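Bunton Hall kitchen, fire and trip check
24 November 2018
Checked by: Lensa Admasu

Extinguisher by stove: OK. Gauge in green, tag readable, coat hung on it again.
Back exit: FAIL. Opens 28 inches, then meets the folding chairs.
Exit sign: OK, if you like your exits dim.
Extension cords: FAIL. One feeds another, which feeds the coffee urn.
Work surfaces: OK. Clear of food and paper.
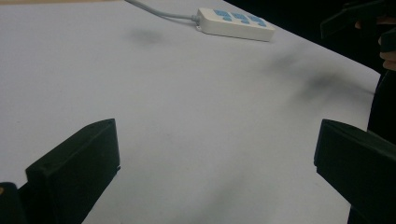

How often does the smoke alarm need testing?
Once a month, with the button. Burning toast does not go in the log.

Recheck: chairs and cords, Berhanu Wolde. He has the key to the chair closet and has had it since July.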